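Old drives: please label them before July

Dear members of the Giststead computer room,

Thank you to everybody who brought back the borrowed disks last month. We now have 64 drives on the register, and 29 of them still have no name in the book. If one is yours, please write to Gwilym Parry or leave a note in the tray beside the door.

The caddies with the blue frame are the ones we would like to keep together. They have a small blue tab at each end, so they are easy to recognise on the shelf. Please do not mix them with the older grey ones from the Bakker cabinet, which have a different width.
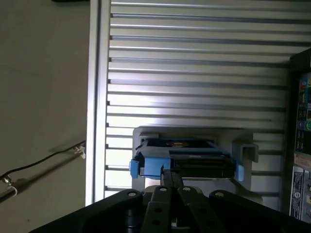 When you put a caddy back in its holder, keep it level and do not force it. If it feels stiff, take it out and try again slowly. Two holders were bent in the autumn and the new ones cost us more than we had expected.

Labels and a soft pen are in the top drawer. Write your name, the month and the colour of your project folder. Drives without a name at the end of July will be erased and used again for the shared archive.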